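2024-01-23, Bamthorpe

Picked up the protein timing study again after the break. The aim hasn't changed: does moving more of the day's protein to breakfast make any difference to how hungry people are by mid-afternoon, with total calories held level.

Breakfasts made up to Havlíček's sheet. Standard bowl is oats, milk and half a banana. The test bowl drops some of the oats and adds strained yoghurt. Miloslav wants both served at the same weight so people don't guess which one they have. I doubt it will work, as the yoghurt one is plainly thicker.
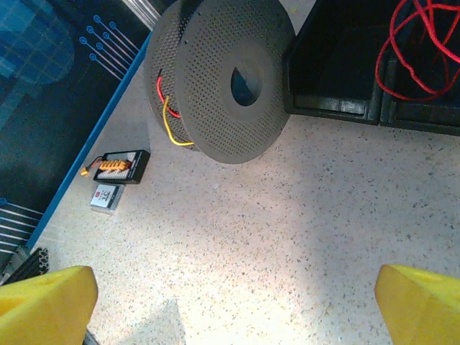 Methods

Weighed everything on the Ziółkowski scale. Checked it first against the 100 g weight and it read 129 with the tray on, so someone had left the tare off. Zeroed it and repeated 3 times, fine after that. Please clear the tare when you finish.

Hunger scores go on the paper line scale before eating, straight after, and again mid-afternoon. Two people from the Pruvville group filled in the afternoon line at lunch. I've marked those sheets and kept them out of the totals. Water is allowed freely, tea and coffee only if they had it on the baseline day as well.

Training days are still a problem. Anyone who lifts in the morning comes in hungrier whatever they eat, and we didn't ask about it at sign-up. Have added a line to the diary page for it.

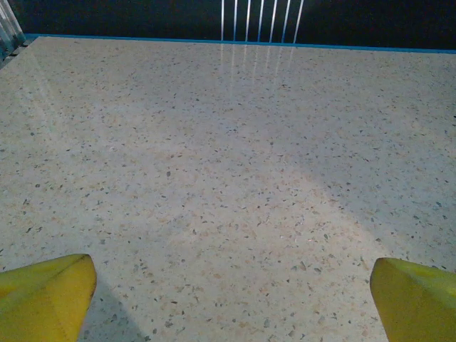

Speckled surface, light across the middle.

Typed the diaries into Plida. It doesn't like portions written as "a handful", so I need to ring people and get something better. Skipped snacks are being stored as blanks and should be zeros.

Still to do: order more yoghurt, reprint the line scales, ask Miloslav whether we carry on to June or stop when this group is done.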